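Maiara Batista folds jumpers for a living, or at least that is how she puts it when relatives ask. For the past two years she has been part of the small team at Kavico that records people doing household jobs with hand-held grippers, so that a robot arm can learn the same jobs later. I rang her one morning expecting a quick chat about machine learning. We spent most of it on sleeves.

"Everyone asks about the model," she says. "I love the model! But the interesting bit is the hands. You give somebody a gripper with two fingers and ask them to fold a shirt, something they've done since they were small, and suddenly they have to think about it again."

She came to this from remote control. Her first job was at Gumede, where she sat in front of a pair of control arms and drove a robot across the room. She is fond of that work and still does it when a task needs the real machine's weight and reach. Clothes were a different matter. "With remote control I'd get maybe 13 good folds before lunch, and my shoulders would be up round my ears. With the grippers in my hands I got 58. Same morning hours, same pile of washing."

The other gain is that the tools fit in a rucksack. Kavico records in ordinary homes, with whatever the people who live there have in the wardrobe, and Batista gets very animated on this point. A laboratory table is flat and grey and always at the same height. A bed has a mat on it, or a quilt, and a wall on one side, and you have to lean.
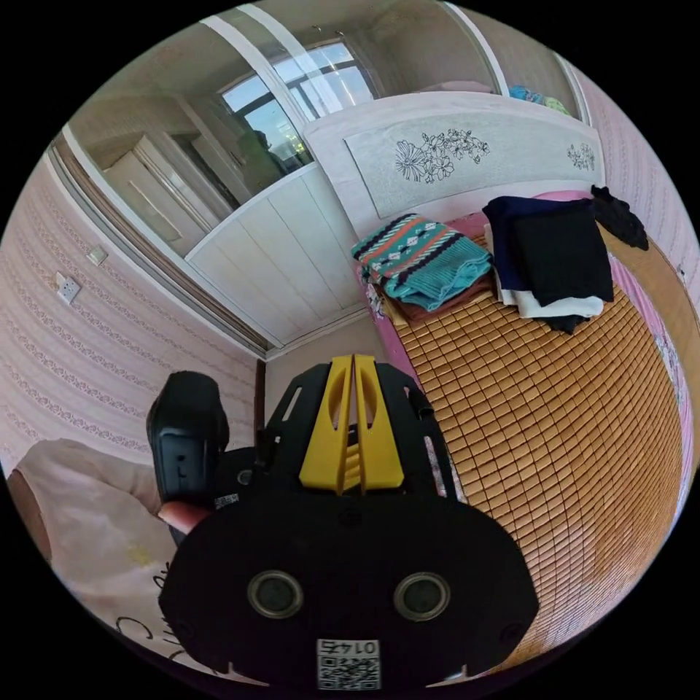
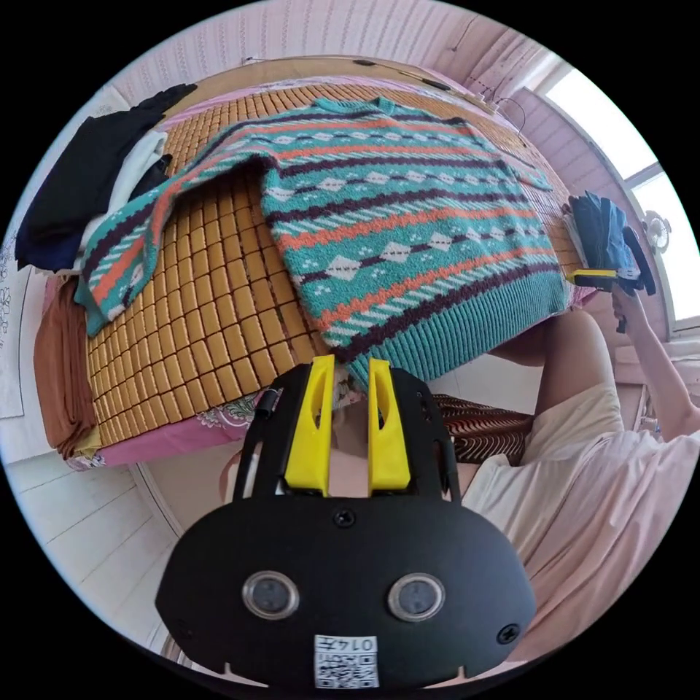 Folding practice on a bed with a bamboo mat. The knitted garment with the zigzag bands is folded in the first picture and spread out in the second.

Knitwear is her favourite thing to teach and also the hardest. "A cotton shirt holds a crease for you. A jumper stretches, so if you pinch only the top layer you drag half of it along and the other half stays behind. You learn to take both layers, close the fingers, wait a beat, then lift." The waiting matters more than I would have guessed. Sibusiso Venter, who trains the models, noticed that the early recordings were too quick at the moment of grasping, and the robot copied the hurry without copying the skill.

So new people now get a practice session before anything is kept. Some 16 folds, slow ones, sleeves first. Batista watches and says very little. She tells them to leave their mistakes in if they can put them right, and she is delighted when somebody drops a cuff and goes back for it. "That's gold for us. The robot is going to drop cuffs all day long. It needs to have seen what you do next."

I asked what she would like to show it after clothes. She had an answer ready: fitted sheets, with two people, one at each end of the bed. Venter has asked her to wait until February.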